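5 Oct 2026

To: Marina Gkikas
From: Dionysis Chatzigeorgiou
Re: Retail equity screening, second progress report

The screen now covers 148 listed retailers, up from the June set. Price and volume data load overnight from the Atano feed. Same-store sales figures are still entered by hand, and Vasiliki Drakos checks each entry against the company filing. Two tickers, Berchtold and Erkum, were dropped after their shares stopped trading.

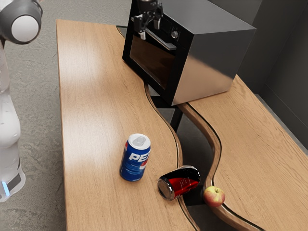

Back-testing of the sales-miss signal is complete for apparel and partly done for home goods. The signal holds for 10 trading days in apparel, then fades. Home goods is harder to sort - a long wooden table with a wavy edge can be booked as furniture by one chain and as decor by the next, and the segment totals shift with it. Abdelilah El Ouafi is writing a mapping table.

Spending is within budget. The one overrun is $3,000 for the Avamton price history, approved in June.

Next: finish the mapping, rerun home goods, and send the results to Sombat Wiriya for review.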